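## 4. Setting out your first Lerano game

Welcome to the good bit! Lerano takes 4 players and one flat surface, and you can be under way before the kettle has boiled.

1. Tip the pieces out and turn all the tiles face down.
2. Give each player a colour and a scoring card.
3. Put the Dodham tile in the middle, arrow pointing at the youngest player.

> **Note:** Tiles numbered 300 and up belong to the longer game. Leave them in the bag for now.

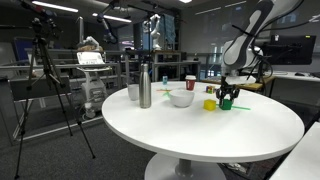 Scoring cards go face up in front of their owners, with the spare tiles in a stack that everyone can reach. We love playing at a round table, as no one gets stuck at a corner. A white top on a single pedestal, with a green cube and a yellow one close together, shows how well bright pieces stand out on a pale surface (and there are no table legs to fight with!).

4. Deal six tiles each and keep them hidden.
5. Play clockwise from the Dodham arrow.

**Caution:** Small parts. Keep them away from children under three.

Lost a tile? Write to Ásdís Bundgaard at Edico, quoting set 611, and she'll pop a new one in the post.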